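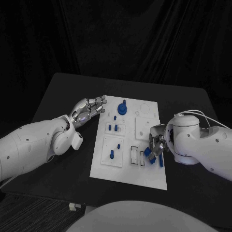

The director of "Geron" would like it known that his film is not a ghost story. He said so twice before the coffee came. It has a ghost in it, and the ghost kills four people, but he prefers to call it "a film about inheritance."

I had seen it the night before, in a screening room with 30 seats and 8 of them taken. The setup is good. A woman inherits a clockmaker's shop in a town called Bedel, and the old man who ran it hasn't entirely left. For half an hour the movie is quiet and nasty. Then the explaining starts.

"People keep telling me there's too much backstory," he said. "I don't hear that from people who watch it a second time."

I asked how many people had watched it a second time. He said the sales company, Petrauskas, had been very supportive.

He is better company when he talks about money, which he didn't have. The shoot was planned for 30 days and ran out of cash well before that. Mindel, the production outfit behind his two earlier shorts, put up enough to finish the shop interiors and nothing more. The big fire in the last act became a smell of smoke and some shouting behind a door. It's the scariest thing in the picture, and I told him so.

"I hate that scene," he said. "In the script there are 100 clocks burning. You were supposed to see all of it."
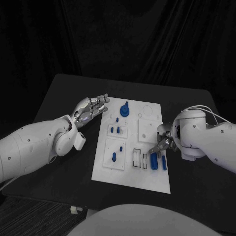

He does not like computer effects and will tell you why at length. The ghost is a man in makeup, the moving clocks were worked with fishing line, and he thinks an audience can feel the difference. I'm not so sure. Plenty of bad horror was made by hand. Still, he has a point about plain objects. Put a blue gear-shaped knob on a white board, hang a black curtain behind it, and I'd start waiting for the knob to turn by itself. "Geron" knows this in its first half hour and then forgets it, and we get a long speech from a priest.

"The priest stays," he said, before I had finished the question. "Without the priest it's only a haunted shop."

I would have paid to see a haunted shop. He laughed at that, not very warmly, and asked whether I had liked the ending. I said I wasn't sure which one he meant. There are three. In the last of them the ghost speaks, in a voice that he admits was fixed late — "we had some problems with the sound" — and whatever dread was left goes out of the room.

A sequel is already written. He says it will explain where the clockmaker came from.

"Geron" opens in August.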